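3.2 Cups and mugs on the tray

Of all the household tasks in our study, carrying drinks on a tray turned out to be the richest, and we are delighted with how much there is to learn from it. Almost everyone we interviewed owns a tray. Very few people had ever thought about how they load one, yet when we asked them to do it they had firm habits and strong opinions. Some put the tallest cup in the middle. Others start at one end and work across, then shift everything a little at the last moment so that the tray feels level in the hands.

We collected 132 written accounts of tray use from households in the Troltier survey, and added 759 short diary entries from the earlier Drotov collection. The diaries were kept through November, when hot drinks are made often and carried from the kitchen to other rooms. Both sources agree on one point that we did not expect to be so clear: people rarely carry a matching set. A guest gets the good cup, a child gets the one with thick walls, and the person who made the drinks takes whatever is left. Mixed vessels are the normal case, and a study that uses only identical cups misses most of what makes the task interesting.

For this reason our tray layouts use vessels that differ in color, material and shape. Figure 3 shows a layout with four of them in a single row on a rectangular wooden tray: an amber-brown glass cup at the left, then a dark teal-green mug, a white mug with its handle turned toward the near side of the table, and at the right a mug holding an orange liquid. A bright yellow cloth lies next to the tray. We kept a cloth within reach in all layouts, as so many diary writers mentioned one – for drips, for a wet base, or for wiping the tray before the next round.

The single row deserves a few words of its own. Vukadinović trays, as we call the long narrow type after the village where we first recorded them, leave little room for a second row, and users told us they like being able to see every cup at once. The row also makes handles matter a great deal. A handle pointing toward the carrier is easy to grab when setting the cup down, but a handle pointing sideways takes up space that the next cup needs. Several of our diary writers had worked out neat answers to this, such as turning every second handle the other way. We found these small inventions a real pleasure to read.

Glass cups without handles raise a different question. They can stand closer to their neighbors, but the hand has to go around the body of the cup, so the gap beside it must be wide enough for fingers. Placing such a cup at the end of the row solves half the problem, as one side is always free. We return to this point in the discussion of spacing in Section 4.

Figure 3. Four drinking vessels in a row on a wooden tray, with a yellow cloth to the right. 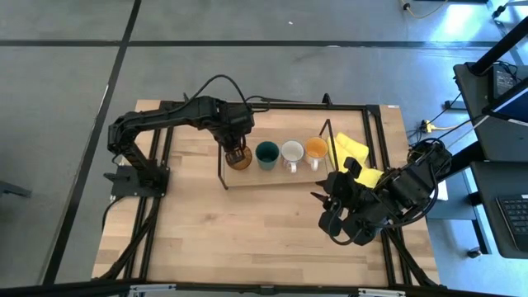
3.3 Setting out the table

Once the tray has reached the table, the order of unloading becomes the main concern. The Woltetti layouts, described next, begin at this stage and follow the cups from the tray to each place setting.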